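Interior brick wall

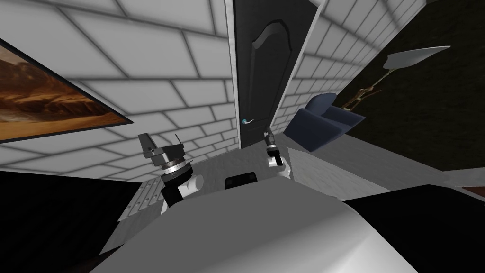

Overview

An interior brick wall is a wall inside a building whose bricks or blocks are left in view instead of being covered with plaster or board. It may carry part of the building's weight or serve only to divide rooms. The surface can be left bare, sealed or painted, and white is a common choice.

Joints

The gaps between bricks are filled with mortar. Darker joints make the pattern stand out, while joints close to the color of the brick make the wall look flatter. Worn mortar is raked out and replaced, a job known as repointing.

History in Fleltstead

Many row houses in Fleltstead were plastered throughout when built. Owners began stripping the plaster after the Beken mill closed, and a survey by Urmila Chauhan listed 142 houses with at least one bare wall.

Care

Bare brick sheds dust and is usually brushed before sealing. Paint that holds in moisture can cause the face of soft brick to flake.

See also: Mortar; Repointing; Whitewash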